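My Second Career Started With a Spreadsheet

May 13, 2021

I turned in my badge at Didenko on a gray morning in April, after so many years in payroll that the security guard hugged me. Then I sat in my car and ate an entire sleeve of crackers. I had no job, a certificate program starting in 2 weeks, and a brand-new pair of work boots that already hurt!

People ask how I picked the trades, and I wish I had a better story. I made a spreadsheet. I listed every job I could train for without moving, what the classes cost, and whether I'd have to sit through another budget call (that column mattered a lot). Industrial maintenance came out on top. The program at Kutlow cost $3,134, plus $677 for tools and books, and I'd been putting money aside for a kitchen remodel anyway. The kitchen is still ugly. I've made peace with it.

The first week was rough. I was the oldest person in the room and I wrote everything down, and I mean everything, including where the bathrooms were. My lab partner, who was 19, finally asked if I was writing a book. But all those years of chasing down missing timesheets had made me stubborn, and stubborn is pretty useful when you're tracing a wire from one page of a drawing to another and it's almost lunch.

Then came the job hunt, which I'd been dreading. I sent out about 100 applications, most of them to places that never wrote back, and I cried over one rejection in a grocery store parking lot. What finally helped was Lesia Hrynyshyn, a supervisor at Dadik, who looked over my resume and crossed out half of it. "You're hiding the good part," she told me. She wanted payroll right up top, deadlines and audits and all. I moved it up that night, and Nirlow called me the next week. 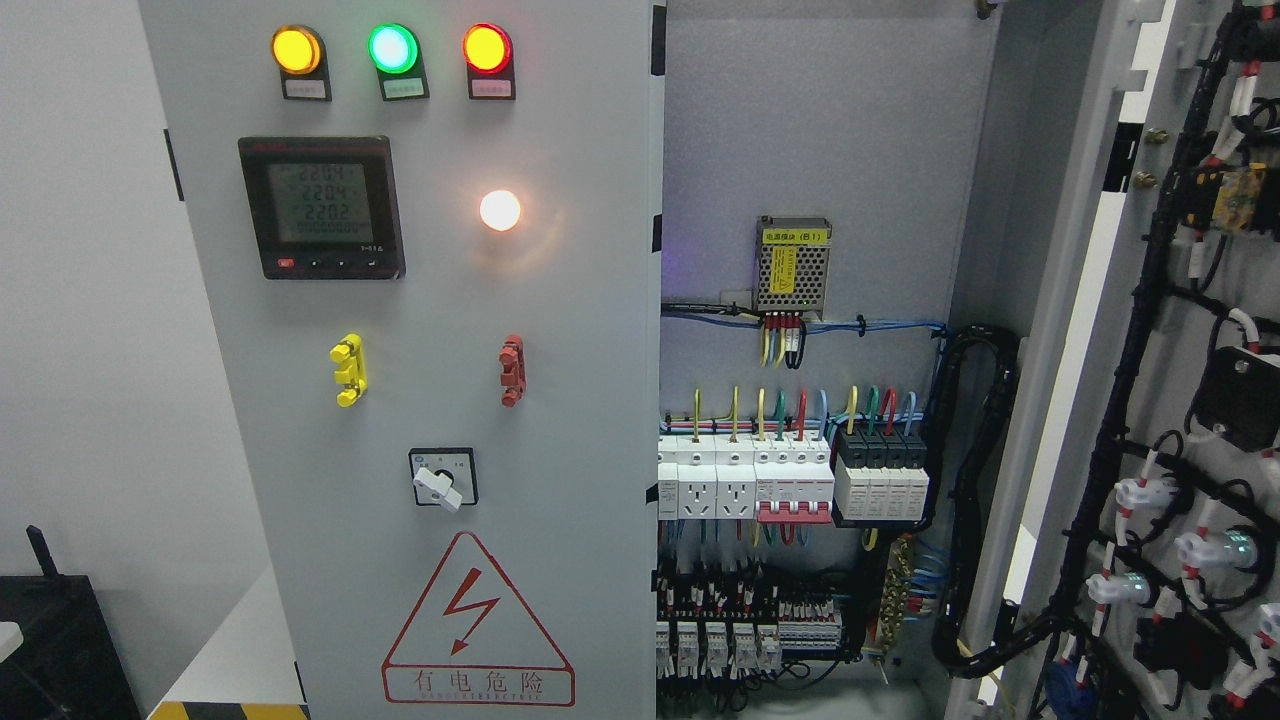

Three lamps and a digital meter on the door of a control cabinet.

So now I'm a trainee again, asking questions all day long and packing my lunch the night before. The pay is less than I made at my old desk, and I had to redo my whole budget (another spreadsheet, sorry). I do miss my chair. I also miss knowing where everything is kept, but I'm getting there, and last week somebody asked me where the spare fuses were and I knew! I was so pleased that I called my sister on break to tell her. She said that was nice and asked when I'm fixing the kitchen.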